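Section 4: Preparing and Painting Flat Panels 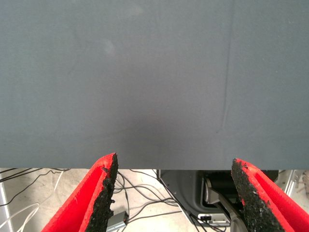

Skekico 371 is a water-based satin enamel for cabinet doors, shelf boards, closet panels and similar flat pieces indoors. It can go over old paint, bare wood or primed metal, provided the surface is clean and dull. Most complaints about the finish come from what was left on the panel before painting, so look the piece over in good light before you open the can. On a matte gray surface, a pale smudge or a faint line running down one side is easy to miss when you look straight at it, and satin paint will make either one more obvious. Mark each spot with a pencil and deal with it as described in 4.2.

4.1 What you need

Skekico 371 enamel, stirred
Skekico 471 primer (bare or patched areas only)
Lamont fine filler and a flexible putty knife
Sanding block with medium and fine paper
Foam roller, 4 inches wide, and tray
Angled brush, 2 inches wide
Dish soap, two buckets, lint-free cloths
Painter's tape and a drop cloth
Gloves and safety glasses

Kambridge roller covers fit the frame supplied in the kit. Covers from other makers may slide off the end if the core is too wide. Check the fit before loading the roller with paint.

4.2 Preparing the surface

1. Take off knobs, hinges and catches. Put the screws from each door in a separate bag and write the door's position on it.

2. Lay the panel flat on blocks or a pair of padded sawhorses. If it can't be taken down, tape the drop cloth to the floor beneath it and mask the wall on both sides.

3. Wash the panel with warm water and a little dish soap. Work from one end to the other. Rinse with a clean cloth from the second bucket and let it dry completely.

Note: Kitchen doors usually need a second wash near the handle. If water beads up on the surface, there is still grease on it.

4. Wipe pencil-marked smudges again with a damp cloth. A smudge that comes off needs no further work. One that stays is usually wax or an old polish. Sand it lightly with medium paper, wipe, and check whether water still beads there.

5. Run a fingernail across any line or seam. If your nail catches, press filler into the line with the putty knife held nearly flat, and scrape away the extra. If it doesn't catch, sanding is enough.

6. When the filler is hard, sand the whole panel with fine paper until the shine is gone. Keep the block flat at the edges. Tipping it will round them over and cut through the old finish.

7. Vacuum the panel and wipe it with a barely damp cloth.

CAUTION: Paint in older homes may contain lead. Do not dry sand old paint unless you know it is lead-free. Have it tested first, and follow local rules for removal and disposal.

4.3 Priming

Old paint in sound condition does not need primer. Bare wood, bare metal and filler do.

1. Stir the 471 primer slowly from the bottom of the can. Shaking puts bubbles in it.

2. Brush a thin coat over filled spots and feather it out past the edge of the repair.

3. For an entirely bare panel, roll on one full coat. Do the edges first with the brush.

4. Leave it to dry overnight. Sand lightly with fine paper and wipe clean.

Note: Knots in pine can bleed through water-based primer and leave a yellow stain. Seal them with a stain-blocking primer before starting step 2.

4.4 Applying the enamel

1. Stir the 371 enamel and pour a shallow amount into the tray. Put the lid back on the can.

2. Brush the edges and any molding. Pull off drips at the corners right away.

3. Load the roller and roll it on the ridged part of the tray until it stops dripping.

4. Roll the face of the panel in sections, starting at the far end. Overlap each pass with the one before it while the paint is still wet.

5. Finish each section with light strokes in one direction, using only the weight of the roller. Do not go back over paint that has started to set. It will drag and leave a rough patch.

6. Let the first coat dry overnight, sand very lightly, wipe, and apply the second.

Dark colors over light, or light over dark, may need a third coat. Sample cards for all stock colors are kept at the Lodham showroom and can be mailed on request.

CAUTION: Keep the room ventilated while painting and drying, but do not aim a fan at the wet panel. Dust will settle in the finish and the surface may skin over too fast.

4.5 Drying and rehanging

The panel will feel dry the same day but stays soft underneath for much longer. Leave it flat overnight after the last coat before turning it over to paint the back. Rest the finished side on clean padding, never on newspaper, as the ink can transfer.

Refit hinges and knobs by hand with a screwdriver. A power driver can twist the paint film around the screw holes. Stick felt bumpers inside the door corners so that the new paint doesn't bond to the cabinet.

Do not wash the surface or lean heavy objects on it for the first month. After that, use a soft cloth and mild soap. Abrasive pads will leave shiny spots that can't be polished out.

4.6 Common problems

Roller texture too heavy: too much paint, or a worn cover. Let it dry, sand flat and recoat with a new cover.

Patch looks dull: filler was not primed. Spot prime, then recoat the full face of the panel.

Paint peels under tape: the old finish was still glossy or greasy. Remove the loose paint and start again from 4.2, step 3.

Color differs between doors: cans from separate batches were used. Mix all cans together in one large bucket before the final coat.

Questions about products in this section can be sent to Pentti Ahonen, technical support, Lodham office. Please include the batch code from the lid.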